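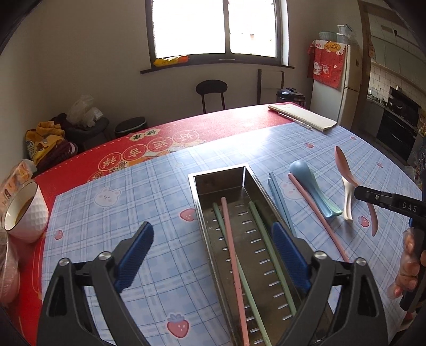

The Stosteck Household Assistance Project held its annual open day at Pliltumthorpe on a Tuesday in October, and the Parish Visitor attended in her official capacity. She had been asked to inspect the premises and to report whether the grant of 3000 pounds should be renewed. The programme sheet gave the morning's exercise as Task 19, Cutlery, Sorting of. It was to be performed at the dining table, where a plaid mat with bears and strawberries had been laid over a red cloth, and where three chopsticks, two green and one pink, lay in a long steel tray with a slotted floor. The Visitor wrote down the word "strawberries" and, after some thought, left it in.

The rules of the exercise were read aloud by the Demonstrator. Each article was to be lifted by a gripper and by no other means. Articles touched by hand would be void. Visitors were requested to refrain from advice.

"May one ask questions?" said the Visitor.

"Questions are taken at four stages," said the Demonstrator. "This is before the first stage."

The Visitor waited. A pink spoon was taken by the neck, carried over the tray and released. It landed on its back and rocked for a moment. The Demonstrator announced the first stage.

"For whom is this intended?" the Visitor asked.

"The operators' movements are recorded, and the machine at Porkell learns from the recordings. In due course it will be placed in the homes of residents who can no longer manage small objects."

"And how many spoons must it see?"

"The present figure is 2235 completed trays."

The Visitor entered the figure in her report. She had come prepared to find the undertaking foolish, and had composed a paragraph to that effect on the bus. The paragraph contained the phrase "public money", which she had underlined.

At the second stage she asked nothing. A blue chopstick had been gripped too near its end and had swung round and fallen on the mat. The operator opened the gripper, moved it a little to the left and tried again. The chopstick fell again. The room was quiet while this was done. On the third attempt it was held, and it went into the tray beside the others with a small clear sound.

The Visitor's mother had lived for her last years in a flat in Pacheco Road. Her hands had been poor. She had eaten her meals with one particular spoon, which had a thick handle, and when it was dropped she would not ring for anyone. It was her practice to wait until her daughter called, and to say that she had not been hungry.

"The third stage," said the Demonstrator. "Are there questions?"

"Does it pick them up from the floor?" said the Visitor.

The Demonstrator consulted the programme. "The floor is Task 31. It has not been funded."

Tea was served at noon in the adjoining room. The Visitor was shown the accounts, which were in order, and was invited to sign the attendance book. She did so. She then returned to the table, sat down on the nearest seat and took out her report. She struck out the paragraph she had written on the bus. Under Recommendations she wrote that the grant should be renewed in full, and that the question of the floor should be put to the Council at its next meeting.

The form provided one further line, headed Other Remarks. She left it until the operator had begun another tray.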